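透明アクリルのひな壇スタンドとボトルラック、半年使った感想

コワーキングスペース「Kito」の一角で、飲み物とお菓子の小さな販売コーナーを担当しています。棚を入れる予算も場所もなかったので、作業台の上に置ける卓上の陳列用品でそろえました。今回書くのは、その中心になっているMendisのひな壇スタンドと、Mihăilăの2段ボトルラックです。どちらも透明のアクリル製です。一緒に使っているカゴとトレーについても後半で少し触れます。

お店を本格的にやっている方には物足りない内容だと思います。休憩室の棚、受付の横、バザーの机といった規模で考えている方向けです。

購入までの経緯

最初は段ボール箱のふたを切って、そのまま机に並べていました。箱菓子もカップも飲み物も全部同じ高さなので、手前のものが奥を隠します。奥に何があるか分からないから手前だけ売れて、奥の菓子が期限近くまで残る。これが何度か続きました。

次に試したのが、家で余っていた木の踏み台です。高さは出るのですが、段が2つしかなく、側面が板でふさがっているため、横から見ると何も見えません。Kitoの販売コーナーは通路の角にあって、人が横からも来ます。これで透明なものがよいと決まりました。

ワイヤー製のひな壇も候補でした。軽くて安いのですが、底の小さい箱を置くと針金の間に角が落ちます。知り合いの店で触らせてもらったときに、ガムの箱が1つずつ傾いていたので見送りました。

ひな壇スタンドについて

Mendisのスタンドは、段の面が手前に向かって傾いているタイプです。水平の段とどちらにするか迷いましたが、傾いているほうを選びました。私は身長が162cmで、作業台の前に立つと商品を斜め上から見下ろす形になります。水平の段だと箱の上面ばかりが目に入り、正面の絵柄が見えません。傾斜があると、寝かせた箱でも表の面がこちらを向きます。

組み立ては、側板に棚板を差し込んでいく方式でした。工具は不要です。ただし、保護フィルムをはがす作業に思ったより時間がかかります。表裏の両面に貼ってあり、差し込みの爪のところでフィルムが切れて残りやすい。爪の先にフィルムのかけらが残ったまま組むと、奥まで入らずに棚板が少し浮きます。私は一度組んだあとで気づき、全部ばらしてやり直しました。組む前に爪のまわりを指でなぞって確認することをおすすめします。

説明書は紙が1枚で、図だけです。棚板の向きが2通りに読める図が1か所あり、そこだけ迷いました。手前に低い返しがあるほうが下です。逆に付けると、箱がそのまま滑り落ちてきます。

設置してからの安定感は十分です。底がゴム足ではなくアクリルのままなので、天板の材質によっては押したときに動くかもしれません。うちでは四隅に薄い透明のすべり止めを貼りました。貼ってからは、商品を取るときに本体がついてくることはなくなりました。

向いている商品、向いていない商品

半年のあいだに、いろいろなものを載せてみました。

平たい箱の菓子は、このスタンドに一番向いています。大きめのクッキーの箱を上の段に立てかけると、遠くからでも何の箱か分かります。箱の背中が段に当たるので、多少触られても倒れません。買う人が箱の裏の表示を見て戻すときも、適当に置いてだいたい元の角度に戻ります。

小さい箱も問題ありません。立てても寝かせても置けます。下の段は目線から遠いので、小箱は立てたほうが見つけてもらえます。ただ、奥行きの浅い箱を立てると、隣の商品を取った手が当たって倒れることがあります。対策として、小箱どうしは指が1本入るくらい間をあけています。詰めて並べたほうが見た目はきれいですが、倒れた箱を直す手間を考えると、すき間があるほうが楽です。

困ったのがカップ類です。底のほうが細いカップを傾いた段に立てると、前に倒れます。寝かせて置くと今度は横に転がろうとします。段の返しがあるので下まで落ちることは少ないものの、向きが変わって、ふたや側面の文字が読めない状態になりがちです。側面の絵柄を見せたいカップには、水平の段のほうが合っていると思います。うちでは寝かせて置く方法に落ち着きましたが、朝に一度、向きを直しています。

袋菓子は、やめたほうがいいです。袋の下のほうに中身が寄って、上が前にお辞儀をします。3日だけ試して、別の容器に移しました。

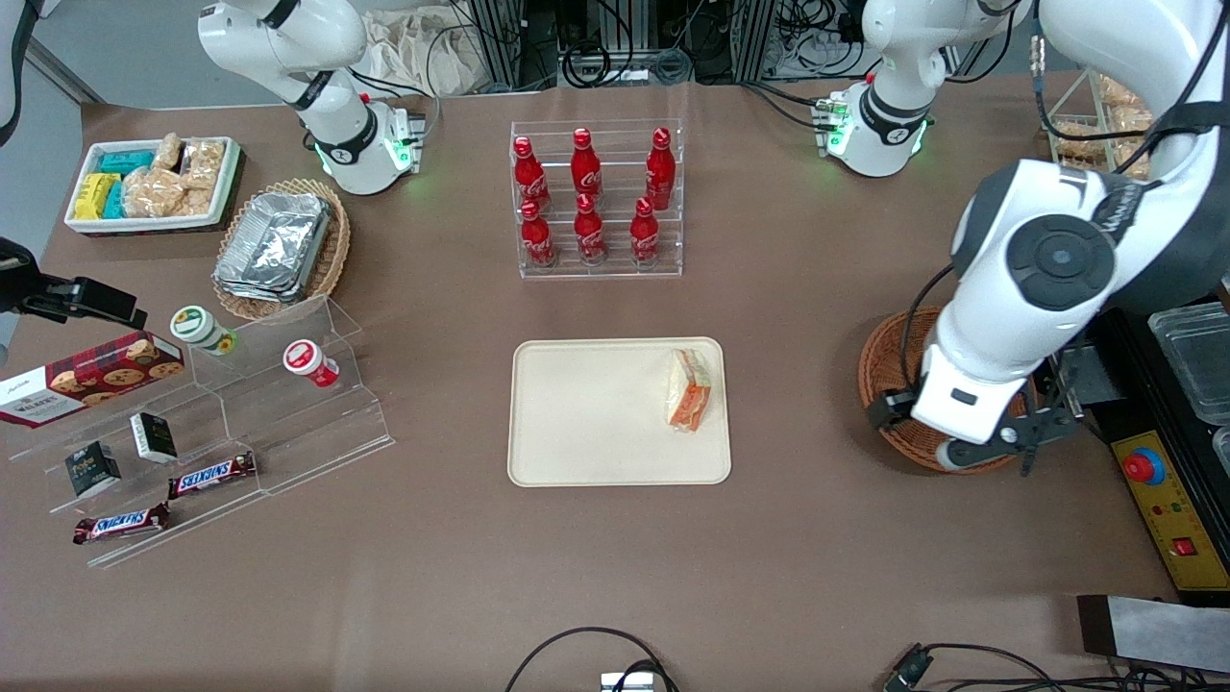 飲み物はひな壇には載せず、最初からボトルラックに分けています。液体は重いので、軽い菓子と同じ台に混ぜると、ボトルを抜いたときの揺れで周りが動きます。

ボトルラックについて

Mihăilăのラックは2段で、ボトルを少し寝かせた角度で差し込む形です。前の段と奥の段で高さが違うため、奥のボトルのキャップと肩のあたりが前の段の上に出ます。同じ銘柄だけを並べる場合は、ここまでの段差がなくても構わないのですが、銘柄を混ぜるときには助かります。

よいところは、抜いた場所がそのまま空くことです。空きが見えるので、補充が必要かどうか遠くから判断できます。以前は机に直接並べていたので、誰かが1本取ったあとに残りが寄せられて、減ったのかどうか分かりませんでした。

補充は手前からだけでなく、横から手を入れてもできます。奥の段に入れるときは、前の段のボトルを先に1本抜いたほうが早いです。抜かずに上から差し込もうとすると、ボトルの底がアクリルの縁に当たって、いやな音がします。割れたことはありませんが、縁に細い傷が付きました。

サイズの相性ははっきりしています。コーラの小ぶりなボトルは、差し込む場所にすっと収まって、軽い力で抜けます。胴が四角いお茶のボトルは角が当たり、入ることは入るのですが、抜くときにラックごと持ち上がります。細い缶は逆にゆるくて、斜めにずれます。缶を中心に売りたい方は別の製品を探したほうがよいでしょう。

ラックは常温用です。冷えたボトルを置くと表面に水がつき、それがアクリルを伝って下にたまります。受け皿はありません。夏に一度やってしまい、乾いたあとに白い輪の跡が残りました。うちではラックには常温のものだけを出し、冷えたものが欲しい人には冷蔵庫から取ってもらう形にしています。見本棚のような使い方です。

置き場所と寸法の話

台の奥行きは75cmあります。ひな壇スタンドとボトルラックと容器類を置いて、手前に会計用の場所を残すと、ちょうど埋まります。もっと浅い机の場合は、ひな壇かラックのどちらかにしたほうがよいと思います。

購入前には、商品ページの寸法を見るだけでなく、新聞紙を切って机に置いてみてください。アクリルは透明なので、写真だと小さく見えます。私は届いた箱を見て、返品しようかと一瞬考えました。組んで置いてみると圧迫感はなかったのですが、底面の広さは寸法どおりにしっかり取られます。

背の高いものは奥に、という配置の基本はここでも同じです。ひな壇は左右どちらかの端に寄せ、ラックは奥に置くのが使いやすいです。ラックを手前に置いた時期もありましたが、ボトルを取る人の袖が隣の菓子に触れるので戻しました。

扱っている商品は今のところ19種類です。この数だと、ひな壇に全部を載せようとするより、箱物はひな壇、飲み物はラック、袋物は容器と分けたほうが片づきます。在庫表も同じ区分で作り直しました。棚卸しのときに、台の上と紙の順番が同じになります。

カゴとトレーの使い分け

袋菓子は、白い長方形のトレーに詰めています。詰め方は、種類ごとに固めて端から並べるだけです。色の近い袋が隣り合うと境目が分からなくなるので、黄色い袋の隣には青緑系の袋、というように色を離しています。中身の見える透明な袋は、まとめて置くとそれだけで目立ちます。

トレーの深さは、袋を立てて上が少し出るくらいが使いやすいです。深すぎると下の袋が見えず、古いものが底に残ります。浅すぎると補充の回数が増えます。トレーは前からあったものを使っていて、これは特にどこの製品でも構わないと思います。白は粉や油の汚れが見えるので、拭く時期が分かります。

楕円の籐カゴには、アルミホイルの容器を重ねて入れています。持ち寄りの日に料理を取り分けるためのもので、自由に使ってもらう分です。アルミの容器は縁がやわらかく、引き出しにしまうと縁がつぶれます。カゴなら上から重ねて置くだけで済みますし、残りの量も見えます。重ねすぎると1枚だけ取るのが難しくなるため、半分くらいの高さで止めておくとよいです。

丸い籐カゴのほうは、使い道を固定していません。値引き品を入れる日もあれば、何も入れない日もあります。編み目のあるカゴは個包装の角が引っかかることがあるので、小さい飴を直接入れるときは紙を敷いてください。編み目に入った飴の破片は、本当に取りにくいです。

アクリルの什器ばかりだと、台の上がやや寒々しく見えます。カゴが入ると落ち着く、という感想を利用者からもらいました。見た目のことなので好みによると思いますが、私も同じ意見です。

手入れ

アクリルは静電気でほこりを呼びます。これは製品の欠点というより素材の性質で、Mendisのスタンドも Mihăilăのラックも変わりません。乾いた布でこするとかえってほこりが付きますし、細かい傷も入ります。うちでは、水でゆるめに絞ったマイクロファイバーの布で拭き、そのあと別の布で軽く押さえるようにしています。

アルコールは使わないでください。説明書にも小さく書いてあります。アクリルはアルコールで細かいひびが入ることがあり、特に差し込みの爪のように力のかかっている部分は傷みやすいです。消毒用のスプレーを隣のテーブルで使うときも、こちらにかからないように少し離してもらっています。

指紋は段の手前側に集中します。拭くのは毎朝1回、商品を載せたまま見えるところだけです。月に1回は全部下ろして、棚板の裏まで拭きます。この月1回の掃除にかかるのが24分でした。商品を下ろす時間と戻す時間も入れて計っています。慣れればもう少し縮まりそうですが、段が多い分、平台よりは確実に手間です。

段の隅には菓子の粉が入ります。綿棒で取れます。角が鋭いというほどではないのですが、棚板の端を勢いよくなぞると痛いので、拭くときは端から内側に向かって動かすとよいです。

半年たっての状態

ひな壇スタンドは、棚板のたわみは出ていません。一番上の段に重めの箱を載せていますが、横から見てもまっすぐです。黄ばみもありません。窓から離れた場所なので、日の当たる場所ではどうなるか分かりません。

差し込みの部分は、最初より少しゆるくなりました。掃除のときにばらしていたのが原因だと思います。今はばらさずに拭いています。ゆるみといっても、持ち上げたときに棚板がわずかに鳴る程度で、置いて使う分には影響がありません。移動させるときは上の段を持たず、底の近くを両手で持ってください。

ボトルラックは、先に書いた縁の傷と、水の跡が残りました。水の跡は薄めた中性洗剤で大部分が落ちました。傷のほうはそのままです。正面から見ると気になりませんが、光の加減で見えることはあります。

どちらも部品の単品販売がありません。棚板が1枚割れたら全部買い直しになる点は、長く使うつもりの方には不安材料だと思います。問い合わせ窓口に聞いたところ、予定もないとのことでした。返事は早かったです。

気になった点

ひな壇スタンドには値札を付ける場所がありません。返しの部分に貼るしかないのですが、普通のセロハンテープだと、はがしたあとに糊が残ります。貼ってはがせるタイプのシールに替えてからは問題なくなりました。商品の位置を変えるたびに値札も動かすことになるので、値段が同じものを同じ段に集めておくと楽です。値札用の溝が1本あれば、と今でも思います。

段の奥行きが全部同じ点も、人によっては不便でしょう。下の段だけでも深ければ、大きめの箱を寝かせて置けます。今の寸法だと、大きい箱は立てかけるしかなく、立てかけると後ろの段が半分使えなくなります。

ボトルラックの不満は、横に連結できないことです。2台目を買って並べると間にすき間ができ、そこにレシートや包み紙が落ちます。うちは1台で足りていますが、本数を多く出したい方は最初から横幅の広い型を見たほうがよいと思います。

梱包は、ひな壇のほうがやや簡素でした。側板の角に緩衝材がなく、うちに届いたものは無事でしたが、届いたらすぐに角を確認しておくと安心です。ラックは段ボールの仕切りがしっかり入っていて、その箱は今も引き出しの整理に使っています。

評価

Mendisのひな壇スタンドは、5点満点で4点です。箱菓子を見せる道具としては期待どおりで、奥の商品が残る問題はほぼなくなりました。値札の場所がないことと、カップが安定しないことで1点引きました。

Mihăilăのボトルラックは3点にします。合うボトルなら使いやすく、残りの本数がひと目で分かるのは便利です。ただ、合うボトルの幅が狭く、商品ページにその説明がありません。買う前に、売りたいボトルの胴の太さを測っておいてください。

両方を一度に買う必要はないと思います。箱物が多いならひな壇を先に、飲み物が中心ならラックを先に入れて、ひと月ほど様子を見てからもう片方を決めれば十分です。うちは同時に入れたため、最初の週は配置を毎日変えることになり、常連の利用者に「いつものお菓子はどこですか」と何度も聞かれました。

次は、カップ用に水平の段を1台追加するつもりです。置き場所が足りるかどうか、また新聞紙を切って試しています。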